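Recipe Testers Wanted for a Cookbook About Soup 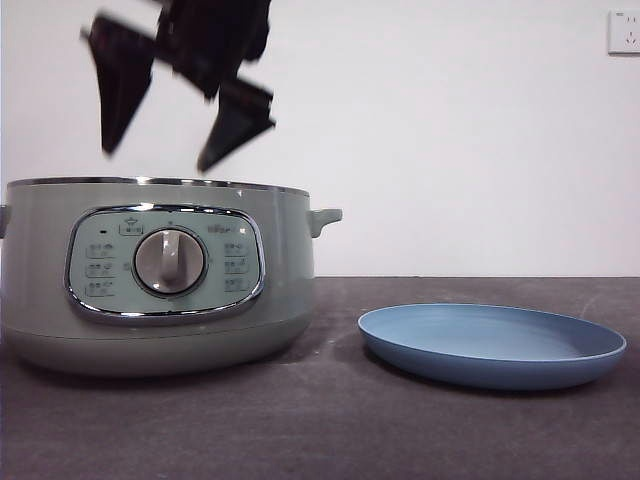
A green electric cooking pot on a dark gray tabletop.

Livommont Press is putting together a cookbook of soups for people who live in small places and own one pot. We need 20 home cooks to test the recipes before we print anything we can't take back.

The author is Omolara Olaniyan, who has been making these soups for years and measures salt by looking at it sternly. Her editor, Bevan Rutherford, has converted the stern looks into teaspoons. Your job is to find out how well he did.

What you'll do

Each tester gets 6 recipes over the course of the project. You cook each one as written, at home, with whatever pot you normally use. Then you fill in a two-page form. The form asks how long the chopping took you, what you had to look up, what you swapped, and whether the people you fed asked for more or asked what it was.

"As written" is the part our last group of testers struggled with. One of them replaced the lentils with chicken, left out the cumin, added cream, and reported that the lentil soup was too rich. We thanked him for his time.

Who we're looking for

Beginners are very welcome. If you have been cooking since childhood and have opinions about stock, you are welcome too, but please put the opinions in the box marked Opinions. We would especially like to hear from people with tiny kitchens, shared kitchens, or a kitchen that is also the hallway. We also want at least a few households with children under ten, whose reviews tend to be short and usable.

You should be able to eat most things. Several recipes contain peanuts, dairy or shellfish, and we will send you the full ingredient list before you agree to anything.

What you'll get

$200, paid when your last form comes in, plus up to $40 toward groceries if you send receipts. Your name goes in the back of the book, spelled the way you spell it. You also get a finished copy, and you may write rude things in the margins.

How to apply

Send a short email to Keegan Faulkner at Livommont Press. Tell us where you cook, what you cook in, who eats it, and the last soup you made, including canned. Lying about canned will not help you. Please don't attach photographs of soup. Keegan has seen a great deal of soup.

We're choosing testers in October 2021 and will write back to everyone, including the chicken man if he applies again.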